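My mother could clear a table while arguing about the council, so I came to Skoditz with high standards. The firm, Cleseo, has spent 26 months teaching an arm to tidy up in a simulated dining room. One teal cube, one plate, one green container. No gravy.
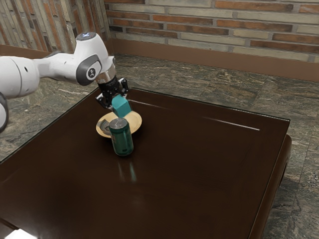
Titilayo Akande wrote in after our July column to say she would forgive a machine any slowness at all if it did the washing-up while she slept. Fair enough. Mine could take until Thursday week.

Speed is beside the point in any case. Cleseo puts its arm through 1000 goes at each chore and logged 922 good ones at the last count, and I have lived with people who scored lower.

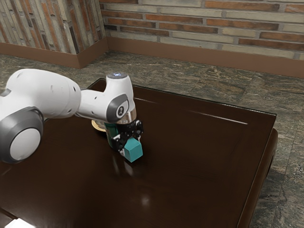

The trouble starts with real kitchens, where things are sticky, or belong to someone, or have a cat in them. Durán, the warehouse people, gave up on mixed shelves after 2 seasons. Funwood still packs its toy bricks by hand. 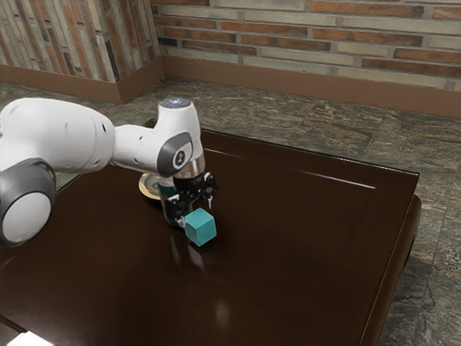

So when can I buy one? Not soon, if you want it to do a whole table. A single dull job, repeated all day in a tidy place, is much nearer.

I went home and did the plates.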